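We got to Trilleck on a Sunday in October, by the bus that stops at the garden center and nowhere more useful. The open day at Gomance started at ten. At ten past, the door was still locked and a man inside was waving at us in a way that could have meant "one moment" or "wrong building." It was the right building.

Gomance lends out play kitchens. I should explain that, as I had to explain it to my brother-in-law for most of Saturday evening. If you run a preschool, a waiting room or a grandparent's house, you pay a deposit and take away a crate of toy food, plates, racks and small pans, and you bring it back when the children have moved on to dinosaurs. The stock list runs to 3000 items. I had assumed this was a boast until I saw the shelving.

## Getting in

Admission was free, with a suggested donation of six dollars, suggested quite firmly by a bowl placed where you couldn't get by without touching it. Frans Hoekstra led the first tour. He has worked there since it was two shelves in a church hallway, and he speaks of the hallway the way other people speak of the war.

The tour begins in Returns. Everyone who goes to an open day hopes to be shown the part where things come back ruined, and Gomance has the good sense to put it first. There was a drumstick with toothmarks from what Frans called "a committed household." There was half a pizza. The pizza is sold as six slices held together with hook-and-loop dots, and it comes home as anything from zero to nine, the extra ones being from other people's pizzas. They have a drawer for those.

Sorting is done by kind and then by size, and the argument about tomatoes is still going on. I'll spare you both sides. The compromise is that tomatoes live on a shelf between fruit and vegetables and neither department dusts them.

Washing goes on in the next room, which smelled of dish soap and warm toast. The toast was somebody's breakfast. Plastic food gets a soak, a rinse and a night on the rack. Wooden food gets a damp cloth and a stern look. Felt food is washed in a bag, and Frans would like whoever invented felt spaghetti to come to Trilleck and try it.

## The carpeted end

Past Washing you come to the part I had made the trip for, where they try out the tableware before it goes into a crate. We took our shoes off for this. I can't say it was required, but the woman in front took hers off and after that the rest of us would have felt like cattle.

The trying out takes place low down, at the height where the customers do their business. A toy carrot looks one way on a shelf and another way on a gray carpet with a plate under it, and Frans's view is that only the second one counts. He had us get down and look. Several knees were heard from.

The question being asked of a plate is simple. Will the food stay on it? Play food is round, or it tapers, or it has a stalk in an unhelpful place. A flat plate with no rim is a launching pad. A deep bowl works, but then you can't see what you've been served, and I'm told that a four-year-old chef takes this personally. So they like a shallow plate with a raised rim, wide enough for a carrot lying at full length and low enough that a small hand can get in from the side. 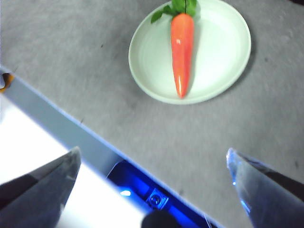 Adi Sopacua objected at this point that a carrot served whole with its leaves on isn't a meal, it's a delivery, and that someone ought to be teaching these children to chop. This got more support than I expected. There was a short, heated discussion on the carpet about toy knives, at the end of which Frans said that Gomance does carry the kind of vegetables that come apart in the middle, that they're the most borrowed thing in the building, and that the halves come home as strangers to one another. Adi said that was a filing problem.

For my part I sided with the whole carrot. I like the leaves. Anyone who has grown the real thing knows that the tops are the best-looking part and that you twist them off and feel a bit bad. A toy carrot gets to keep them, and it also gives you something to pick it up by. The body is smooth and shiny and narrows all the way down, so a hand that's still learning its trade tends to squeeze it out of its own grip like soap.

Lejla Vasić, who buys the stock, went through what she looks for in a carrot, and I took notes, which I now can't fully read. Color should be on the red side, as pale orange looks tired after a year of sunny window shelves. The tip should be blunt. Leaves should be fixed so that they can't be pulled off, and then she pulled very hard on some to show us, and we all waited. They held. She said she'd had a supplier once whose leaves didn't hold, and she wouldn't name the firm, and then she named the firm, and Frans talked over her.

## Lunch

There was a break at noon. The food was by Khổng, a family stall that comes up for the open day every year, and I would make the bus trip again for the soup alone. I'd had two hours of looking at plastic corn by then and may not be a fair judge. I ate the spring rolls standing next to a rack of toy spring rolls, and at one point reached for the wrong tray in front of witnesses.

Emmett Villanueva had a table out in the corridor with repaired items at low prices. I bought an eggplant. I don't know why. It's on the windowsill now and people have begun to ask.

## Racks

The afternoon was about dish racks, and I'd been warned by last year's visitors that it would be dry. It was my favorite hour of the day.

Most play kitchens, it seems, go out with plates and cups and nowhere to put them. The result is that the plates end up under the sofa. Gilberto Ayala got tired of sending letters about it and started putting a dish rack in every crate, full-size ones from an ordinary store, and says the losses dropped in the first season. He didn't give us the number. He gave us a look that implied a number.

A child will happily wash a clean plate for as long as you let them. Drying is of no interest. But putting a plate into a slot, on edge, so that it stands there by itself — they'll do that until supper, and then do it again with your plates. Gilberto's point is that the rack is the toy and the plates are its accessories. He's argued this for years against a faction that believes in cutlery.

What he wants from a rack:

- prongs far enough apart for a plate with a rim, and then a bit more, for bad aim
- a long, low base that won't tip when leaned on
- a dark one if possible, so a pale plate shows up against it
- no little drip tray, as it will be used as a boat

The plates that go with it are bought in mixed pastel colors, on purpose. With one color there's just a stack. With a blue one and a green one and a white one, there's at once a system, and someone who is in charge of the system, and someone who is in tears about it. Lejla considers this educational.

We went back down to the floor for the last part, the meal-and-clear-up run, in which one plate is laid out in front of the rack and served while the others wait their turn in the slots. Watching a carrot being lowered toward a plate shouldn't hold a group of grown adults. We'd paid our six dollars, though, and we leaned in. Somebody behind me said "careful" under her breath.

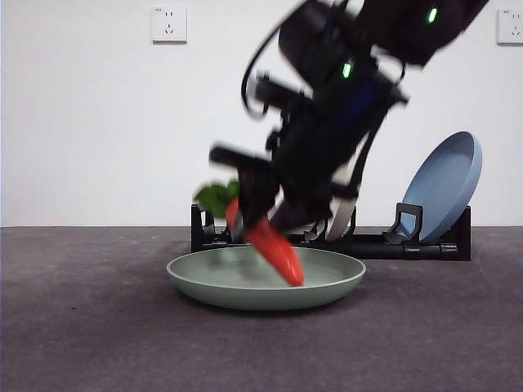 *Carrot about to be served, blue plate waiting in the rack.*

There was some debate afterward over which way a carrot should go down, leaves first or tip first. Gilberto favors tip first and then let it roll over. Frans lays his flat. I tried both with a spare and it went off the side both times, and a boy who had been very quiet all day came over and moved the plate an inch toward me. I've been thinking about that boy.

## Getting out, and whether to go

The last stop is the warehouse, where the crates are stacked for the winter loans. It's cold in there. Each crate holds 24 pieces plus the rack, and some 200 were ready to go, with the destination chalked on the end. I read a few. Two dentists, a ferry, and one that just said FLAKBY in capitals. I asked. Flakby is the preschool that still has the good teapot from last year, and every crate they're sent has a note about the teapot in it.

If you're thinking of going next fall: take the early bus, the second one connects with nothing. Wear decent socks. Parking is at the garden center, which closes its gate at five and means it — we passed a family negotiating through the bars with a poinsettia under each arm.

Children are welcome but get bored in the tomato section. Adults are also welcome and I can report the same. There's coffee, and the cups are real, though I'd check.

I've put in for a crate for my sister's place, carrot included. The waiting list for the ones with a rack is until February. You can have a crate without a rack tomorrow if you like, and Gilberto will hand it over himself, sighing.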